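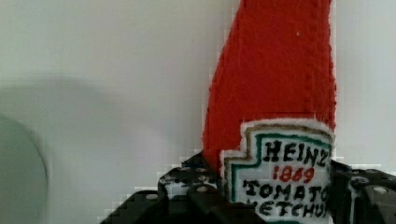 Plush ketchup bottle held in a two-finger gripper.

Progress report: Rustitz card game, online version
Reporting period: April to October
Submitted October 21, 2022

Work done

The card editor is finished and the design team has moved all of its work into it. Cards used to live in a spreadsheet, and every text change had to be copied by hand into the client. The editor now writes straight to the build. We found a number of cards where the printed cost and the cost used by the rules engine did not match, and those are fixed.

The Harbor set is complete at the design level. Of the new cards, 25 are in the test client and playable. The remaining cards depend on the "stow" keyword, which lets a player put a minion back under the deck and draw it later at a lower cost. Stow works against the computer opponent. In online matches it can still show the wrong card to the other player after a reconnect — we treat this as a blocking bug and will not open the set to outside testers until it is closed.

Matchmaking was moved from our own server to the Hekon service in the summer. Wait times at low ranks are fine. At the top ranks players still meet the same opponents too often, and we have widened the rank band to deal with it. We will look at the effect again once the season resets.

Balance

Control decks were too strong for most of the period. The main cause was Takagi, the legendary that clears the board and heals for each minion destroyed. We raised its cost by one and removed the healing from tokens. Complaints on the forum dropped after the patch, although some players who had crafted the card asked for a refund. We gave full dust refunds for two weeks, the same as for earlier changes.

Aggressive decks are now slightly ahead. We do not plan another change before the Harbor set is out.

Delays

The mobile client is behind schedule. The deck builder does not fit small screens, and the first attempt at a scrolling layout lost cards when the phone was turned sideways. Kodix, our contractor for the mobile work, has put one more developer on it. We expect the new layout to take 30 working days, including testing.

Localization has not started. The card text has to be locked first, and that depends on stow.

Budget

Spending is within the approved amount. Sound and voice work came in under plan. Mobile work is over plan, and the two nearly cancel out. We are not asking for additional funds. We do ask for permission to move the unspent sound money to the mobile line.

Next period

Close the stow reconnect bug.
Open the Harbor set to outside testers.
Deliver the mobile deck builder.
Lock card text and send it for translation into 4 languages.

The updated schedule and the full patch notes are attached as separate files.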